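Februar 2024

Kalk im Wasserkocher, zweiter Durchgang

Im Oktober hatte ich auf Zitronensäure umgestellt, 17 g auf einen halben Liter, kalt angesetzt. Heiß fällt Calciumcitrat aus, und das löst sich schlechter als der Kalk selbst. Einwirkzeit 10 Minuten, danach zweimal spülen.

Der Belag am Boden war weg, am Sieb blieb ein Rand. Der Entkalker von Cukine brachte dort auch nicht mehr, kostet aber deutlich mehr. 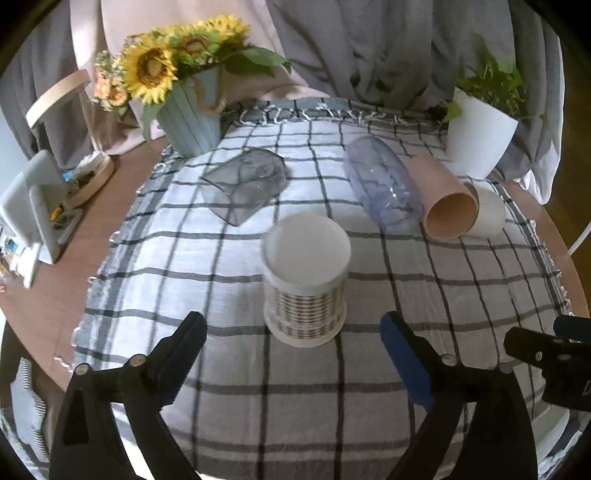
Für das Sieb nehme ich jetzt Essigessenz, verdünnt, in einem separaten Glas. Die Dichtung bleibt draußen, Gummi verträgt das auf Dauer schlecht. Nächster Versuch: 100 ml weniger Wasser bei gleicher Menge Säure.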